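Setting up a lane route on the Jornutik yard rover

Posted May 2024 in Guides

This guide covers teaching a first outdoor route to the Jornutik, the small wheeled inspection rover sold by Evik. It is written for the standard kit with the front wide-angle camera and the Dradham route software. If you have the older tablet app, the menus are in a different order but the steps are the same.

We used a paved lane between buildings, with parked vehicles along part of it. A lane like this is a fair place to start. It is mostly flat and has a clear line to follow, but there is enough going on at the sides to make the settings matter.

What you need

The rover, fully charged
The handheld controller
A laptop with Dradham installed
The printed start marker that comes in the kit
A tape measure
Chalk

The start marker is a square card. Do not laminate it, as the shine stops the camera reading it in bright light.

Step 1. Walk the lane first

Walk the whole route before you switch anything on. Look for loose gravel, kerbs, drain covers and places where a car door might open. Chalk a line where you want the rover to run. The Jornutik will cross small stones without trouble, but it steers less exactly on them, so give it more room on those stretches.

Decide which side is your fixed side. This is the side the rover will use to judge its position. A long building wall is a good choice. A row of parked cars is a poor one, as the cars will be in different places tomorrow.
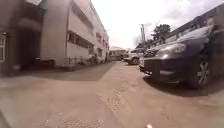
Once you have picked the fixed side, open Dradham, go to Route, then New, and set Reference Side to left or right. The default is Both. Leave it on Both only if there is a wall or a kerb on each side for the full length.

Step 2. Set the start point

Place the marker on the ground or lean it against something that will not be moved. Put the rover 2 metres back from it, facing along the lane. Press and hold the green button on the controller until the light stops flashing. The marker position is then saved.

If the light goes red, the camera cannot read the card. Tilt the card slightly away from the sun and try again.

Step 3. Set the exposure

Most first routes go wrong at this step. On a bright day the sky comes out nearly white and the shaded side of a lane comes out dark. The rover can take the edge of a shadow for the edge of the path. Go to Camera, then Exposure, and change it from Auto to Ground. This tells the camera to ignore the top part of the view and set itself from the paving.

Then turn on Shadow Edges under the same menu. With it on, the rover checks a straight dark line for several seconds before treating it as a kerb. It will drive a little slower when it does this.

Drive forward by hand until both sun and shade are in view, stop, and look at the live picture on the laptop. You want to be able to see the surface in both parts. Fine detail is not needed. 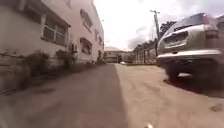 Sun and shade meeting along the lane, with the building on the left and an SUV on the right.

The wide lens bends straight things near the sides of the view. Walls lean and vehicles look stretched. The software corrects for this when it works out distances, so do not try to fix it by turning the camera mount. We did that in February and had to record the whole route again.

Step 4. Set the side clearance

Under Route, then Clearance, enter the gap you want between the rover and anything parked. The figure is in centimetres. The factory setting is 30, and it is too tight next to cars. We use 42. The rover then stays clear of a vehicle parked slightly out of line and still has room to turn back.

If you run close to bushes or planting, turn on Soft Objects as well. Without it, the rover may stop for a branch that has moved in the wind and wait for you to clear it.

Step 5. Record the route

Select Teach and drive the lane by hand with the controller. Keep a steady walking pace. Stop fully before each change of direction, then carry on. Dradham saves a point each time you stop, and those points are what the rover steers between later.

Do not walk in front of the camera. Stay behind and to one side. If somebody crosses the lane while you are recording, stop, let them pass, and press Mark Ignore on the controller.

Raised edges need more care than walls. A kerb is low in the picture and easy for the rover to miss if it comes at it from a shallow angle. Where there is one, drive alongside it for a few metres and press Mark Edge at the beginning and end.

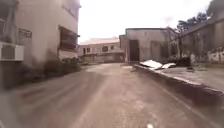

A raised kerb on the right of the lane. Mark Edge is meant for edges of this kind.

When you reach the end, press Finish. Saving takes a minute or so. Leave the rover switched on until the laptop shows the route name.

Step 6. Do a test run

Put the rover back at the start marker, select Replay, and walk beside it with your thumb over the stop button. Keep the speed on Low for the first run. Watch for three things: drifting towards the fixed side, stopping at shadow lines, and cutting corners.

Drift usually means the wrong Reference Side. Stopping at shadows means Exposure is back on Auto, which happens after a full reset. If it cuts corners, add an extra point before the turn. There is no need to record everything again. Open the route, choose Insert, and drive just that part.

Storage and the Hidayat plan

The rover holds 2,000 route points in its own memory. A single lane uses very few of them. If you have several sites, the Hidayat plan keeps your routes online and lets you copy them between rovers. It is paid for yearly and you can do without it. Routes can be saved to the laptop as files at no cost, and this is what we do.

Copy the file before any software update. The update in February cleared the clearance settings on our unit, although the routes themselves were kept.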